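The last rider home

In most stage races the rider at the bottom of the standings gets nothing. The Lekiline Tour, a May race of 3 stages, keeps a prize for whoever finishes last overall, and plenty of local riders can name more of those winners than they can of the champions.

The prize is a plain gray cap. It was first given when the race ran 345 kilometers over gravel and broken farm road, and the last rider came in 84 minutes behind the leader. He had stopped twice to fix a wheel and once to eat lunch.

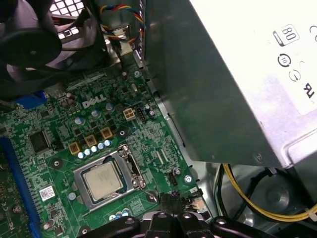 How the cap is won

Riders can't simply slow down to get it. Each stage has a time cut, and anyone outside it goes home. The climb to Gromov on the second day is where most of them go. A rider in last place has to stay close enough to survive and still lose time to everyone else, often after working all morning for a team leader.

Only 2 riders have won the cap more than once. Both rode for the Nyarko club, and both spent their careers carrying bottles and chasing breakaways.

Timing has improved since the early years, when results were written on cards at the finish in Mivus and typed up overnight. The gaps are now worked out to the second - and one edition's cap changed hands after a recheck of the final sprint.

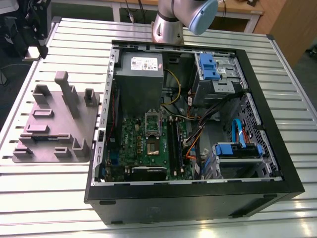

An open desktop tower on a slotted aluminum worktable.

The winner gets no check and no flowers. The cap is handed over at dinner.

More in Cycling
Why Gromov is harder from the north
Gravel tires for wet spring roads
A short history of the Nyarko club
Riding the Mivus loop in a day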